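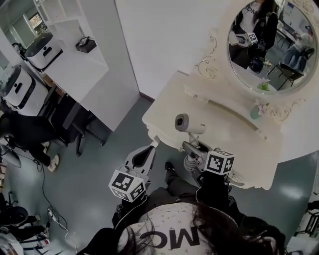
How much should a small team set aside for hand-held grippers before it buys a robot arm?

Enough for two complete pairs and the spare parts to keep them going, and nothing for the arm until the first batch of recordings has been checked.

How to budget for your first pairs

Start with the task list. Write down the jobs you want recorded and cross out any that only made the list because a sales page showed them.

Get the quote split into lines. Grirnden and Steyn both sent us a single figure for a "starter kit", and neither kit included spare fingers. Ask for the price of the gripper, the camera, the marker cubes and the cables separately. Then ask what shipping costs.

Price the wear. Our Vambridge order listed replacement fingers at $42 a set. We planned on 3 sets and bought 5.

Be careful with software plans. Plustia wanted $135 a month per seat, and the trial looked fine – trials do. Export a full session and open it in your own tools before you agree to anything.

Count people's hours. Setup, retakes and sorting files belong in the budget, and vendors leave them out.

Leave the arm on a separate page with no date on it. If a dealer says the price goes up in March, let it go up. Ask again in April and compare the two quotes.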